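Wismont Boards > Home and Kitchen > Cleaning and Tidying

Thread: Chopstick sorting trays, is there any point?

nuker_no_more
Posted April 15, 2024

My sister swears by the Pristance drawer insert, the one with long narrow slots for chopsticks, skewers and so on. It costs 35 quid. For a bit of moulded plastic. The claim on the box is that you'll "never hunt for a matching pair again". I have never hunted for a matching pair in my life, I just take two sticks. Has anyone bought one with their own money and still got it in the drawer a year later?

tealeaf19
I had one. It was fine until I wanted to put anything else in the drawer. The slots are too narrow for a teaspoon and too short for proper cooking chopsticks, so those ended up lying across the top and the drawer wouldn't shut. It's in the shed now with seed packets in it.

Vaher
Going to disagree with both of you. If you've got a mixed lot like ours (some bamboo, some darker wood, a few from takeaways) it does annoy you when you sit down to eat and one is longer than the other. We sort ours by length and colour and it takes no time. Didn't buy the insert though, I'll give you that. Old pencil tin.

nuker_no_more
So the answer is a pencil tin. That's 35 pounds saved.

mossy_lintel
Why sort by colour at all? Dark ones fade with washing and light ones go brown. Give it until May and you'll be sorting the same sticks into different piles. Length I can understand.

Vaher
Ours haven't faded. What are you washing them in?

mossy_lintel
Dishwasher. And before anyone starts, yes, I know.

tealeaf19
Well there you go then. Dishwasher takes the finish off wood. Mine get hand washed and stood upright in a jar to dry, points up. If you lay them flat on the drainer the underside stays damp and you get that musty smell.

nuker_no_more
I'm not convinced by the points up business either. Water runs down to the thick end and sits in the bottom of the jar. You've moved the damp, that's all.

tealeaf19
The jar has holes in it. It's a cutlery drainer really, I just call it a jar.

plainflour
Posts: 3,288
Sorting them on the table before they go away makes more difference than whatever you put them in. I used to do it straight into the drawer and it never worked, you can't see what you've got. Now I clear a patch of the table, lay the long ones side by side and go from there. I don't bother with a tray for them. The only plastic tray I've any time for is the clear sort, for packets, and that lives on the table anyway.

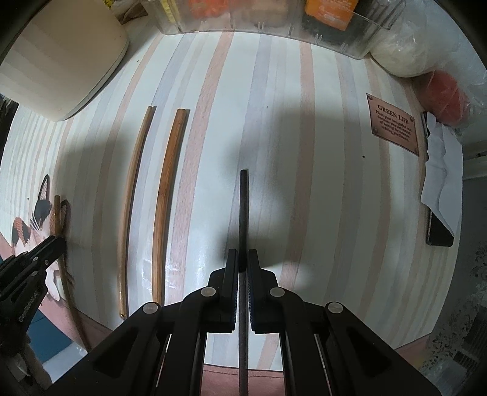

My rule is that a pair has to match for length and be near enough for colour. A light one and an orangey one together doesn't bother me if they're going in a stir fry, it does if people are coming round. Anything with a split or a rough end goes for plant supports. I wouldn't pay for an insert. I also wouldn't lay them on bare wood if they've just been washed, so a wipeable surface is worth having, and our table is stripy because that was what the shop had left.

Vaher
Stripes are handy for lining them up, mind.

plainflour
Only if you're lined up straight yourself, and nobody ever is in this house.

mossy_lintel
Still don't see how laying them on a table is better than doing it in your hand. Hold the bunch, tap the ends on the worktop, pull out the long ones. Done.

plainflour
Tapping tells you length. It doesn't tell you if one's bowed. Put a bowed one down next to a straight one and you'll spot it.

mossy_lintel
Fair enough on the bowed ones. I've got 7 or 8 that I suspect and I've just been putting up with them.

nuker_no_more
So far that's nobody with a Pristance insert still in use, one pencil tin, one jar that isn't a jar and one stripy table. I'll tell my sister.

tealeaf19
Tell her she can have mine if she wants a second. I'd need to get the seeds out first.

Vaher
What did you sow in the end? I've got beans to start and no canes. Wondering if the split chopsticks would do for the small pots.

plainflour
They do for chillies. Beans will be over the top of them in a fortnight.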